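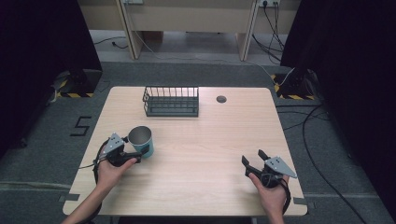 From: Veikko Jääskeläinen
To: shared-kitchen list
Date: Friday, August 16, 2024
Subject: Re: cups and the wire basket

Hello all,

Wiebke Oltmanns wrote:
> I like the green basket, but can we please agree how the cups
> go in it? Last week I found two of them stuck one inside the
> other, and it took me a long time to separate them. Also,
> are the teal ones allowed in the dishwasher?

Thank you Wiebke, these are good questions. I try to answer both.

The basket is for clean cups only. Please put every cup with the opening down, and do not stack them. The base of the basket is solid, so water does not run out from it. For this reason I ask that you dry the cup with a towel first, also inside. If you see water on the base, please wipe it -- a paper towel is enough.

About the teal cups with the silver inside: I wash them by hand with a soft sponge. I have no instructions for them, the box was already thrown away when I asked Ritva. Until we know more, I would prefer that they stay out of the dishwasher. The white mugs can go there as before.

The basket holds 6 cups comfortably. We have 11, so the others stay in the cupboard, on the lower shelf. Santeri Lahtinen proposed to buy a second basket. I am not against it, but the counter is narrow and I would like to hear from the others first. Maybe we can decide before November.

One more thing, there is a lid in the drawer which does not fit any cup I know. Whose is it?

Best regards,
Veikko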